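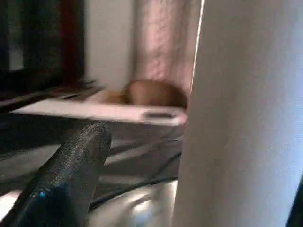

Musik und Gewöhnung: ein Selbstversuch

Mein Wecker spielt seit dem Winter dasselbe Klavierstück, 140 Sekunden lang, immer ab dem ersten Takt. In der ersten Woche fand ich es schön. Nach 11 Wochen hörte ich nur noch ein Signal zum Aufstehen. Die Melodie hätte ich beim Frühstück nicht mehr nachsummen können.

Ich habe das Stück dann im Zug von Sketau nach Menau gehört, über Kopfhörer, zu einer anderen Tageszeit. Ergebnis: Der Mittelteil war mir völlig neu. Zu Hause schalte ich vorher ab.

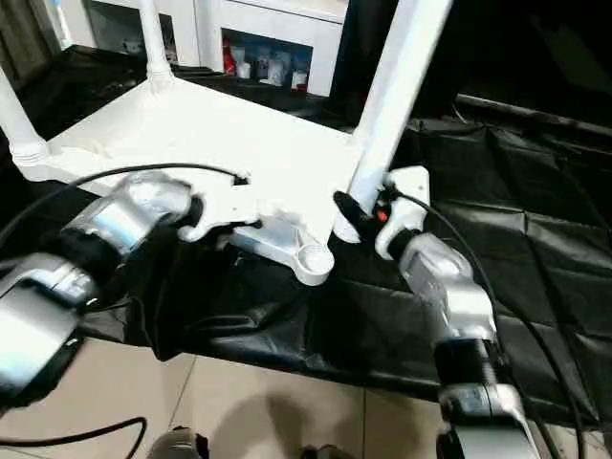 Gewöhnung ist zunächst eine Sparmaßnahme der Wahrnehmung. Was sich nicht ändert, wird nicht mehr verarbeitet. Das gilt für Klänge, für Wege und für Möbel. Ein Hocker ist im Alltag eine Sitzfläche. Liegt er umgedreht auf dem Tisch, so wie der weiße oben, sieht man Beine mit geriffelten Manschetten und eine Querstrebe. Am Gegenstand hat sich dabei nichts geändert, nur an der Lage.

Für die Musik habe ich daraus eine Regel abgeleitet. Alle zwei Wochen wechselt das Weckstück, das alte kommt frühestens im September zurück. Ob die Pause lang genug ist, weiß ich noch nicht.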